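Importar mediciones de Solteo a Drinder sin perder los descompuestos

Foro de ayuda > Presupuestos y mediciones > Importación

Sneha Tyagi
Llevo la oficina técnica de una empresa pequeña de reformas y estamos pasando los presupuestos de Solteo a Drinder. El primero que he intentado mover es el de una nave en Ríos, con 2635 partidas repartidas en 20 capítulos. Exporto desde Solteo en BC3, lo abro en Drinder y los capítulos salen bien, con sus títulos y su orden, pero una parte de las partidas llega sin descompuesto. Se ve el precio final y nada más, ni mano de obra ni materiales ni medios auxiliares.
He probado con la codificación ANSI y con UTF-8 y sale lo mismo. También he repetido la exportación capítulo por capítulo y fallan las mismas partidas, casi todas de albañilería y de instalaciones. Las de movimiento de tierras entran completas.
Necesito los descompuestos porque el cliente pide justificación de precios. ¿Es cosa del archivo o de alguna opción de Drinder? Uso la versión 7 de Drinder, por si cambia algo.

usuario_mediciones
A mí me pasó y acabé metiéndolas a mano. Eran pocas, eso sí. Prueba a reinstalar.

Ju-won Oh
Reinstalar no va a cambiar nada. Por lo que cuentas, lo que falla son los códigos repetidos. Solteo permite que una partida y un material tengan el mismo código si están en bancos de precios distintos, y al exportar los junta todos en un único archivo. Drinder lee el segundo, ve que el código ya existe y se queda con el precio sin la descomposición.
Para comprobarlo, abre en Solteo el listado de conceptos, ordénalo por código y mira si hay duplicados. En albañilería es fácil que los haya cuando se ha mezclado un banco propio con uno comprado.
Si los hay, en Solteo ve a Herramientas > Recodificar y marca «Añadir prefijo por banco». Con un prefijo de 4 caracteres suele bastar. Guarda una copia del presupuesto antes, la recodificación no se puede deshacer. Después exporta otra vez con la casilla «Incluir conceptos auxiliares» activada – viene desmarcada de fábrica – y en Drinder importa sobre una obra vacía. Si importas encima de la que ya tienes, se quedan los precios cerrados de la vez anterior.
Cuando termine, compara el total de ejecución material en los dos programas. Puede bailar algún céntimo por el redondeo, que en Drinder se aplica en cada línea y en Solteo solo al total de la partida. Se cambia en Opciones de obra > Decimales.

Sneha Tyagi
Eran los duplicados. Había un banco antiguo que se llamaba Wedham, de cuando la empresa trabajaba con otro proveedor, y usaba los mismos códigos que el nuestro para los ladrillos y los tubos. He recodificado sobre una copia y ahora entran todas las partidas con su descompuesto. La casilla de los auxiliares también la tenía quitada.
Me queda una diferencia de céntimos en dos capítulos, así que miraré lo de los decimales. Los textos largos han llegado enteros, aunque sin los saltos de línea – eso lo dejo para otra consulta. 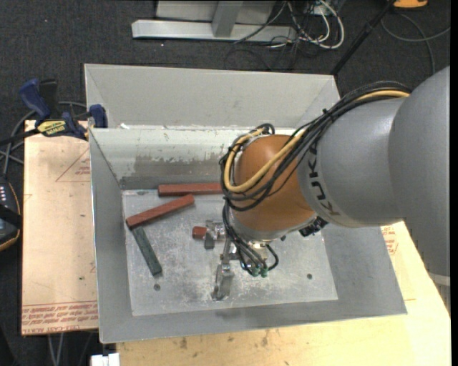

Otra cosa para quien venga detrás: los porcentajes de costes indirectos no viajan en mi archivo, los he tenido que volver a poner en las propiedades de la obra. Hasta que no los puse, el total salía más bajo y pensé que seguían faltando partidas.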